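Inicio > Taller > Convocatorias > Participantes para las sesiones de recipientes con tapa

Buscamos participantes para las sesiones de recipientes con tapa

En el taller Vemo estudiamos cómo las personas guardan cosas pequeñas en su casa: dónde dejan la tapa cuando abren una caja, qué ponen primero adentro, qué cosas terminan en una cesta colgada y cuáles se quedan meses sobre la mesa. Para la nueva serie de sesiones necesitamos personas adultas que quieran venir a ordenar, tapar y destapar con nosotros, a su propio ritmo.
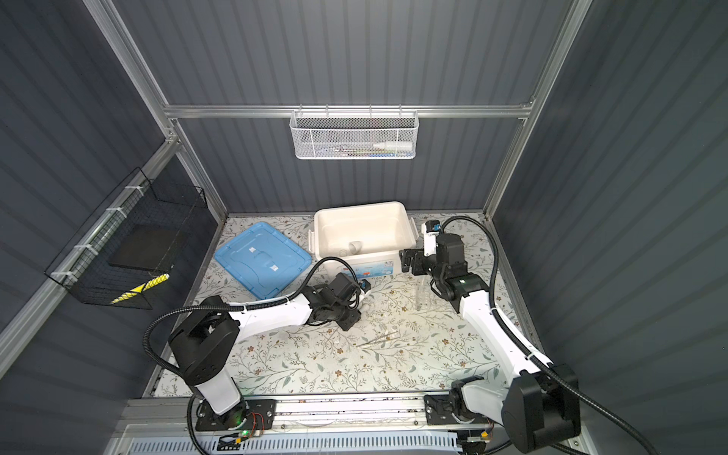
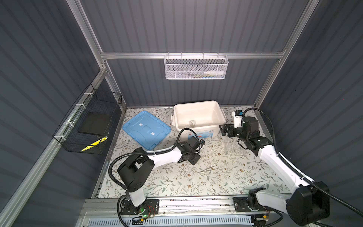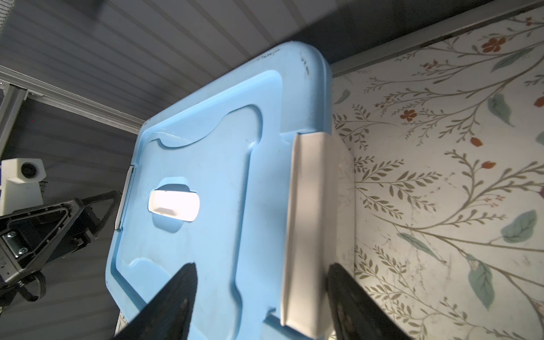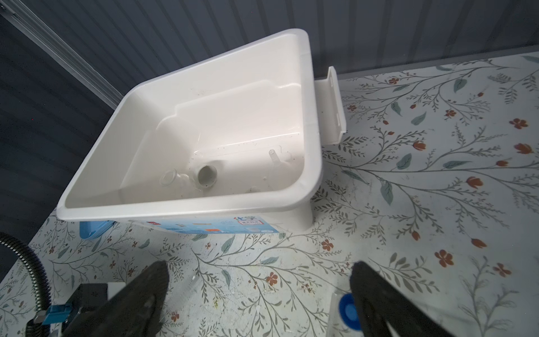
En las dos primeras, el recipiente blanco abierto y su tapa sobre el estampado de hojas; en la tercera, la tapa azul de cerca.

De qué se trata

La serie se llama Bravero y tiene siete sesiones. Cada participante viene a una sola, salvo que nos diga en el formulario que le interesa repetir. Trabajamos con recipientes de plástico con cierres laterales, con cestas de rejilla de dos colores (una blanca, una negra) y con objetos de todos los días, como los que cualquiera tiene en un cajón: bolígrafos, botellitas, trozos de espuma, piezas sueltas que ya no se sabe de qué aparato vienen.

La tarea principal es sencilla. Usted recibe un grupo de objetos mezclados y un recipiente, y los guarda de la manera que le parece natural. Después cierra la tapa, espera un momento, la abre otra vez y busca una cosa que nosotros le pedimos. Esto se repite con otros objetos y con las cestas colgadas. No hay una solución correcta y no damos puntos. Si usted en su casa tira todo en una caja y la cierra con el codo, por favor hágalo también con nosotros.

Entre una tarea y otra hacemos algunas preguntas. Nos interesa mucho saber por qué una tapa se pone a la derecha o a la izquierda, boca arriba o boca abajo, y si los cierres laterales son cómodos para sus dedos. En una serie anterior recibimos 57 respuestas por escrito sobre los cierres, y casi todas hablaban de las uñas. De ahí salió la idea de esta convocatoria.

Quién puede participar

– Personas mayores de edad que viven solas, en familia o en piso compartido.
– Personas zurdas y diestras. De personas zurdas tenemos siempre pocas, así que les pedimos de verdad que escriban.
– Personas con dolor o poca fuerza en las manos, si la tarea no es contraria a lo que recomienda su médico. Se puede parar en cualquier momento.
– No hace falta ser ordenado. Tampoco hace falta experiencia en estudios de este tipo.

Podemos hacer las sesiones en español, y las instrucciones escritas existen también en inglés. Si usted prefiere otro idioma, puede traer a una persona que le acompañe y traduzca. Esta persona se sienta a su lado, pero no toca los objetos.

Por ahora no podemos aceptar a quien trabaja en la venta o en el diseño de artículos de almacenaje. También dejamos fuera a los familiares directos del equipo, aunque ya nos lo han pedido varias veces.

Cómo es una sesión

La cita completa dura una tarde, con pausas. Cada tarea ocupa como máximo 20 minutos, y entre ellas hay tiempo para un café o para caminar un poco por el pasillo. Empezamos a las 16:00. Le pedimos llegar un poco antes, porque hay que leer y firmar la hoja de consentimiento y eso es mejor hacerlo sin prisa.

El orden es normalmente este:

1. Lectura de la hoja y preguntas.
2. Prueba libre: abrir y cerrar el recipiente las veces que quiera, hasta que los cierres le resulten conocidos.
3. Guardar el primer grupo de objetos y tapar.
4. Pausa.
5. Buscar objetos en el recipiente cerrado y en las cestas.
6. Ordenar todo una segunda vez, si quiere de otra manera.
7. Conversación final.

Durante las tareas tomamos imágenes de los objetos y de las manos. La cara no nos hace falta, y cuando aparece por casualidad la borramos antes de guardar el material. La conversación final se graba solamente en sonido. Usted puede pedir que se elimine todo hasta el final del mes en que participó, sin dar explicaciones.

Lugar

Las sesiones son en nuestra sala Miyazaki, en la planta baja del edificio Vultard. La puerta de la calle pesa bastante – si no puede abrirla, toque el timbre y alguien baja. Hay rampa por el lado del patio y un baño adaptado al lado de la sala. En el patio se puede atar una bicicleta, pero no tenemos plazas para coches.

La sala es fresca, también en mayo, y recomendamos una chaqueta ligera que no moleste en las mangas. Los anillos grandes y los relojes se pueden dejar en una bandeja a la vista de usted.

Compensación

Pagamos 442 euros a quien completa una sesión y además rellena en su casa el cuaderno de cajas. En este cuaderno se anota, durante unas semanas, qué recipientes con tapa abre usted y para qué. Parece mucho trabajo, pero son unas pocas líneas al día. Quien prefiere hacer solo la sesión, sin cuaderno, recibe la mitad.

El pago se hace por transferencia cuando recibimos el cuaderno. El billete de transporte público se paga aparte, el mismo día, si nos lo entrega.

Cómo apuntarse

Complete el formulario de participación de nuestra página y elija «Bravero» en la lista de series. En el campo de comentarios escriba, por favor:

– si usa más la mano izquierda o la derecha;
– cuántas personas viven en su casa;
– qué recipiente abre con más frecuencia (puede ser el del arroz, el de los hilos, el de las medicinas, lo que sea);
– si tiene alergia al látex, porque a veces trabajamos con guantes.

Contestamos a todos los mensajes, también cuando el grupo está completo. En este caso le preguntamos si quiere quedarse en la lista para una serie posterior, donde vamos a trabajar con tarros de vidrio y tapas de rosca.

Si después de apuntarse no puede venir, le agradecemos un aviso con un día de adelanto. La sala se prepara para cada persona, con los objetos en una posición concreta, y con el aviso podemos llamar a alguien de la lista.

No es necesario traer nada. Quien quiera puede traer una caja suya de casa, con lo que tenga dentro, y hablamos de ella en la conversación final. Se la lleva de vuelta al terminar.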